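Textiles and Small Storage, Unit 6: Sorting Soft Things
Handout by Piret Kuusk, Skevance evening course

23 shares | 6 comments

Last time we folded flat textiles. In this unit we work with small soft items, such as pouches, knitted pieces and plush toys. They have no fixed shape, so they are more difficult to store than a towel or a shirt.

First, put everything on the table and make groups by material. Color is not a good guide for this. A burlap bag and a satin pouch can both be in the purple family, but burlap is coarse and keeps a crease, and satin slides and catches on rough fibers. Please keep these two apart in the drawer. 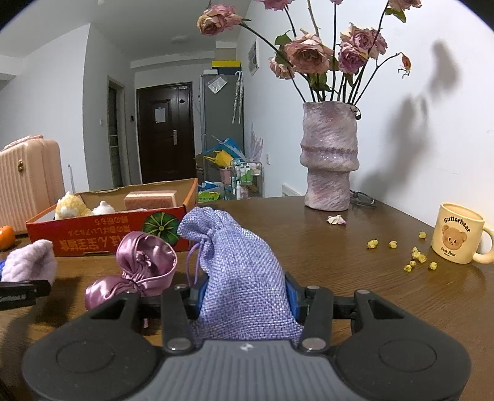
Drawstring bags have their own rule. Hold the bag below the neck, open the gathers with two fingers, and look inside before you decide where it goes. Then pull the cord evenly from both sides. Do not make a hard knot, a loose bow is enough. If the cord is long, tuck the loop into the neck.

Plush toys go in an open cardboard box, standing up, with the heavier ones at the bottom. Do not press the lid on them. Knitted items lie flat on top of the pile or in a separate box. Ceramics stay on the table until the end of the work, away from the edge.

Homework for July: sort one drawer at home and write half a page about your groups. Ji-hoon Kwak and Ona Mägi will present theirs first. Bring also the reading from Rimantas Vanags, page 284.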